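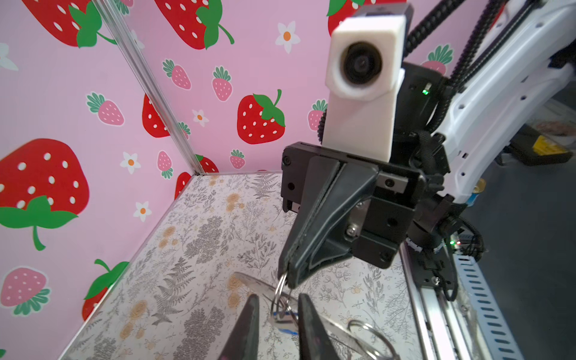

From: Rongrong Du
To: parnasley-teleop list
Subject: Re: keychain episodes, how many and how fussy?

Quick answers between runs, sorry for the fragments.

Ertuğrul Aksoy wrote:

> Hi all, picking up the keychain task at Bamgate next week and I have
> read the wiki page twice without getting any wiser. How many episodes
> do you want from us? Do we throw out the ones where the ring slips and
> gets picked up again? And do you swap the wallpaper between sessions
> or only when the batch is finished? Our operators are used to the Meng
> blocks task, where everything was either in the box or not in the box.
> Also what do we write in the language field, the wiki just says
> "natural".
>
> Ertuğrul

How many: 2,000 total across both sites, target by end of August. We have a bit under half. So whatever you can do. Please don't rush to hit a number, last batch from the blocks task had a pile of episodes where the arm starts moving before recording does and I had to trim them by hand.

Slips: KEEP THEM if the operator recovers within the same episode. Tag "recovered". Toss it only if the ring leaves the workspace or someone reaches in. The first policy we trained had seen nothing but clean grasps, and when it missed it just sat there closing on air. Very sad to watch.

Wallpaper: swap every 100 episodes, walls and floor both. We're on strawberries on the walls with the fern and flower print on the floor right now. Log the pair in the background column, wall first then floor. Please use the same word every time, I have found "strawbery", "strawberries" and "pink fruit" in one sheet, and one of those was me.

Acrylic: this is the hard part. The clear pieces pick up whatever is underneath them, so on a busy floor the wrist view is a mess. That's kind of the point, but check your wrist exposure before you start. If the key ring is blown out to plain white, turn it down. Don't touch it again mid batch. Jiltley has a script that compares the first frame of each episode to the batch average and flags the odd ones, ask me for the path, it moved.

Reset: shuffle the pieces between every episode. Really shuffle. Operators get into a habit of dropping them back in the same spot and then the model learns the spot. Ring on top sometimes, ring underneath sometimes. If a ring is completely buried and the operator can't get at it after 2 tries, end the episode and mark it failed, we do want a few of those.

Language field: one short sentence, how you would say it to a person. "Pick up the key ring." "Get the ring off the pile." Vary it. Not "grasp object 1". About 10 different wordings per batch is plenty.

Which arm: alternate who goes first. We had a long run of left-first and I only noticed when I plotted it. Handovers are optional for now, if you do one put "handover" in the notes, no other spelling pls.

Upload at the end of the shift not the end of the batch. The disk on our station filled up at 4 pm with nobody looking and we lost everything after lunch.

Still open: do we want gripper force in the log for this one? I'd say yes, but the Parnasley loader drops the column without any warning. If somebody has fixed that please shout.

Have to go, arm is homing.

Rongrong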